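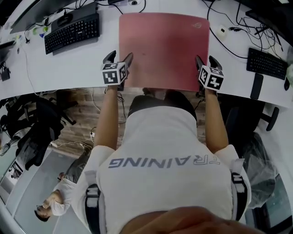
Pose flips on cube markers are costing me a lot of data and I'd like to know how others handle them. Setup is Mastholm for detection and pose, head camera looking down, one cube per gripper, left and right. I solve each visible face separately, transform to the cube centre, then average. It works well until only one face is properly in view, and then the cube centre jumps sideways for a frame or two and the gripper appears to tip over by tens of degrees before it comes back. With both grippers down by the front edge of the pink-red mouse pad and the white cubes sitting over a white desk, I would have expected this to be the easy case. It isn't. In my worst clip I have 2,529 frames and the right gripper flips in 366 of them. Reprojection error on the bad frames looks fine, so I can't just threshold it. Smoothing afterwards drags the good frames towards the bad ones. Is there a setting for this or do I have to write something?
posted by kelder_rig, 10:42

It's the usual two-solution problem with a flat square. When a marker is small in the image and nearly facing the camera, there are two tilts that explain the four corners almost equally well, and corner noise decides which one you get. Your reprojection error looks fine because both answers fit.

Don't average per-face poses. Put all the corners from all visible faces into one solve, against a single cube model. With two faces in view, the ambiguity goes away in nearly every case. In Mastholm it's called a rigid body rather than a tag set. You need to give it the corner positions of every face in one coordinate frame.
posted by tomas_v, 11:05

Agree on the rigid body, but that doesn't answer the question. He says it goes wrong when one face is in view. One face in a rigid body is still four coplanar points.
posted by plinth, 11:19

Fair, but I'd bet there's a second face being detected in a good part of those frames and thrown away somewhere. Kelder, what's your minimum marker size set to?
posted by tomas_v, 11:26

Default. I hadn't looked. I've just dumped the raw detections for the bad stretch, and you're right that a side face does turn up in many of them, seen at a steep angle. It was being dropped by the area filter before it got to the solver. So it's partly my own doing.
posted by kelder_rig, 11:58

Careful with steep faces. The corners on a very oblique marker are poor and can pull the joint solve around. Weight them by apparent area or by the sharpness of the edge fit, whichever you can get at. I use area because it's one line.

For frames that really are single-face: ask the solver for both solutions and keep both. Then choose the one closer in rotation to a prediction from the last few good poses. If the two reprojection errors differ by a clear ratio, trust the better one and ignore the prediction.
posted by Azadeh Ahmadpour, 12:14

I did that for a year and I wouldn't recommend it. The problem is lock-in. If the hand enters the view with one face showing and the first pick is wrong, the prediction then keeps choosing the wrong branch quite happily until a second face appears. You get long, smooth, wrong tracks. They're worse than jumps because they pass every check you have.

Just run a filter with a robust loss over the corners directly and drop any segment with too little information in it.
posted by plinth, 12:31

A filter has the same lock-in if you initialise it wrong. It's the same bet with more code round it.

The answer is to go offline. He is recording, not controlling anything in real time as far as I can tell. So run the choice backwards as well as forwards. Treat every single-face frame as having two candidate states, put a cost on rotation change between neighbouring frames, and find the cheapest path over the whole clip. Two-face frames have one state and pin it down. It's a small dynamic programme and takes less time to run than the detection does.
posted by Azadeh Ahmadpour, 12:50

Recording only, yes. Nothing is live. Offline is fine.
posted by kelder_rig, 12:53

In that case I withdraw most of it. With anchors at both ends the path approach is good. I'd still throw away any single-face run that has no anchor on one side.
posted by plinth, 13:07

Different point. Have you checked exposure? White desk, white shirt in the foreground, white cubes. Auto exposure will hold all that down from clipping and shift as the arms move across the view. Where it lets the white go over, the bright areas bleed into the black squares and the corners move inwards, all of them at once, so the marker looks smaller and further away. That's a depth error and not a flip, but it does make the flips more likely.

We fixed exposure and gain on the Jana rigs and the corner noise dropped noticeably before we touched any code.
posted by ostrich_pie, 13:40

I'd second locking exposure, but choose it while somebody's arms are in view. We locked ours on a bare desk and it was wrong for everything afterwards.
posted by tomas_v, 13:52

Exposure was on auto. I've locked it now for new clips, but I've got a lot of old ones to save, so I still want the software fix.

Next problem. With the flips taken out by hand on a test clip, the gripper opening doesn't line up with the pose. The fingers come in at 200 Hz from the encoder over USB, and the camera is on its own clock. When I overlay the two, the fingers close before the hand has arrived at the object.
posted by kelder_rig, 15:16

That's latency in the camera stamps. You're probably stamping frames when they arrive at the host, after exposure, readout, encoding and the queue. The encoder is stamped almost at once, so it seems early.

Measure it, don't guess. Keep one gripper in view, open and close it sharply a few times, get finger separation from the image any way you like (even by hand for a short clip) and cross-correlate with the encoder trace. Do it at the start and end of a session so you can see drift too.
posted by ostrich_pie, 15:33

Or tap the gripper on the desk and use the IMU spike, if you've got an IMU in it. Amadi has a script for this in the tools folder.
posted by tomas_v, 15:41

The tap gives you IMU against camera. It doesn't give you encoder against camera unless the IMU and encoder share a clock. Many of these don't.
posted by ostrich_pie, 15:47

No IMU in mine. I did the open and close test. Camera is behind by 95 ms at the start of the session and the same at the end to within a frame, so it's an offset and no drift that I can see. Subtracting it fixes the overlay.
posted by kelder_rig, 17:02

I would check that again with both grippers going and the disk busy. If your stamps are taken on arrival, the offset depends on the queue, and one quiet test won't show it. Use the device timestamp from the camera if the driver gives you one.
posted by plinth, 17:20

Driver does expose one. I'd been ignoring it as it starts from zero each time the camera is plugged in. Will fit it to host time at the start of each session.
posted by kelder_rig, 17:34

Fit it over the whole session, using the lowest-delay arrivals as the bound. A fit on the first few seconds will catch whatever the start-up was doing.
posted by Azadeh Ahmadpour, 17:49

Update the next morning. I rebuilt both cubes as rigid bodies, lowered the area filter, weighted corners by area and wrote the two-state path search over the clip. On the same clip the right gripper has nine flipped frames left, all in one run at the start before any second face shows up. I'm cutting that run, as plinth suggested.

One thing that caught me: my cube model had two side faces swapped, so the joint solve was much worse than the separate faces until I found it. If anyone else moves over and gets enormous errors, check the face IDs first. I've asked the Pramarby people to make the config loader refuse a cube where the face normals don't match the corner order.
posted by kelder_rig, 09:25

It should warn and carry on. There are people with odd bodies that aren't cubes, and a hard failure would break their configs.
posted by tomas_v, 09:38

A warning will scroll past and be missed. Make it an error with a flag to switch it off.
posted by Azadeh Ahmadpour, 09:44

Could you post the path search? I have the same trouble on the left hand only, and my cost on rotation change is clearly wrong. It prefers staying flipped to paying for the jump back.
posted by dunnock88, 11:10

Will do once I've taken my paths out of it. For the cost I'm using the angle between neighbouring rotations, squared, and capped. Without the cap it did what yours is doing. Check you're also breaking the path where detections are missing for more than a few frames, as mine was joining across gaps at first.
posted by kelder_rig, 11:32

No gap handling at all here, so that may be it. Will try tonight.
posted by dunnock88, 11:36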